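Sarnonen Sets Equipment Plan for Robotic Computer Disassembly at Skadport Site

SKADPORT, Wednesday, March 3, 2021 — Sarnonen has approved an equipment plan for robotic disassembly of used desktop computers at its Skadport recovery site.

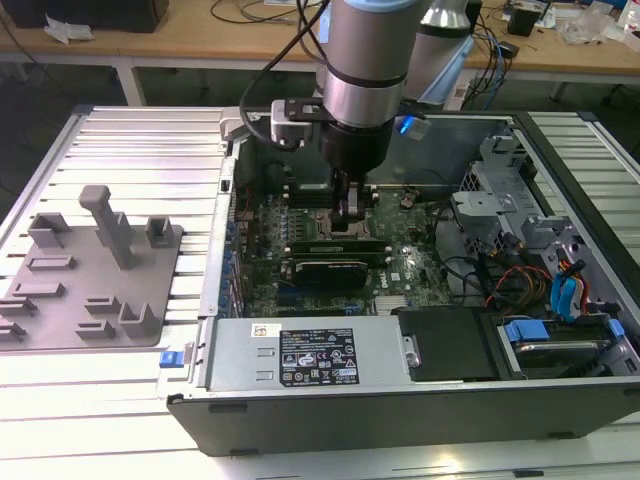
Albertina Godinho would have liked the announcement to come with a full price list, and said buyers at smaller recovery shops will want to know what the fixtures and spare grippers cost before they care about the arms. Sarnonen will release those line items when the first phase closes in August.

The plan covers eight work cells, bought in two phases. Phase one pays for two cells, with arms, grippers, work tables, fixture plates and installation. The remaining six will be ordered only if the first two meet the targets set for them.

Each cell is meant to work on open desktop towers laid on their side, with the gripper reaching in from overhead. The target for phase one is 200 towers a week across both cells. The parts to be recovered are processors, memory, expansion cards and drives. Power supplies will still be taken out by hand during this phase, and so will side panels.

"We budgeted for the arms first and then found that the arms were the easy part," said Lourenço Vieira, who is in charge of equipment planning at Sarnonen. "Desktop cases come in a lot of layouts. The fixtures and the programming time are where the money goes, so we gave them their own budget line."

Fixture plates will be 3D printed in house. Sarnonen expects to revise them often and has set aside printer time and material for that purpose. Paiva will supply the work tables and handle electrical work at the site. Drernon has the service contract, with one planned maintenance visit per cell each quarter and spare gripper fingers kept on site.

The two phases together will take up 2,825 square feet of the existing building. No addition is needed. Part of the manual line will move to the north side before the phase one cells are installed, and manual disassembly will continue through both phases.

Staff who now work on the manual line will be trained to load cases, change fixtures and clear faults. Training hours are in the phase one budget and will be paid at the regular rate.

Sarnonen will review throughput, damaged parts and downtime at the end of phase one. Orders for phase two will be placed after that review — the price agreed with suppliers holds until then.

Equipment vendors who wish to be considered for phase two may write to the Sarnonen purchasing office in Skadport.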